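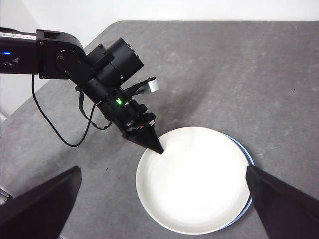

One of the grey tables at Kastilton, against the white wall.

Join the Firko repair evenings: we're looking for people to learn mending with us

Do you have a drawer of jumpers with holes in the elbows? A coat whose lining gave up two winters ago? We'd love to hear from you!

Firko is a mending and textile repair project based at Kastilton, and we are looking for 27 people to take part in our next round of evening sessions. They start in December and run for 11 weeks, one evening a week from 6.30pm to 8.45pm. You don't need to know how to sew. Plenty of people in the last round had never threaded a needle, and by the end they were turning collars and putting new zips into rucksacks (one person did a whole tent door, and we are still talking about it).

What you'll be doing

The first few weeks are hand sewing: running stitch, backstitch, ladder stitch, sewing on a button so that it stays on. Then we move to darning, both on knitted things and on woven cloth, and after that patches, hems, linings and zips. The last three weeks are yours. Bring the thing you have been putting off and we'll help you work out how to tackle it.

We keep a written record of every repair. You fill in a short card when you finish a piece, saying what it was, what was wrong with it and what you did, and then another card a few months later to say how the mend is holding up. We want to keep this going until 2033, so that we end up with a proper long record of which repairs last and which don't. You would only be asked for a card now and then after the course ends, and you can stop whenever you like.

Who can apply

Anyone aged 16 or over who can get to Kastilton in the evening. You should be able to come to most of the sessions. Missing one or two is fine, and the notes are always sent round the next morning.

We'd be especially glad to hear from people who wear a uniform or work clothes, as knees and pockets are the repairs we know least about. Left-handed people too, please! Our darning notes were all written by right-handers and we want to redo them properly.

Cost and expenses

The course is free. Needles, thread, wool, darning mushrooms and scrap cloth are all provided, and Droltard, who run the cloth shop two streets away, let us have their roll ends for patches. Bus fares can be paid back if you keep your tickets. Tea and something to eat at half time, including a vegan option.

Getting in and getting about

Step-free entrance from the car park side, with an accessible toilet on the same floor. If you need stronger light, larger print or a particular sort of chair, put it on the form and we'll sort it out before the first evening.

How to apply

Ask for a form at the Kastilton front desk or at the Hauksdóttir library counter. It is 2 pages long and most of it is tick boxes. The one longer question asks you to tell us about a piece of clothing you would hate to lose. A few lines will do, although we do love the long ones.

If more people apply than we have places for, we'll draw names and keep a waiting list for the spring round. Everybody gets a reply either way.

Forms back to either desk by the end of the month before we start, please.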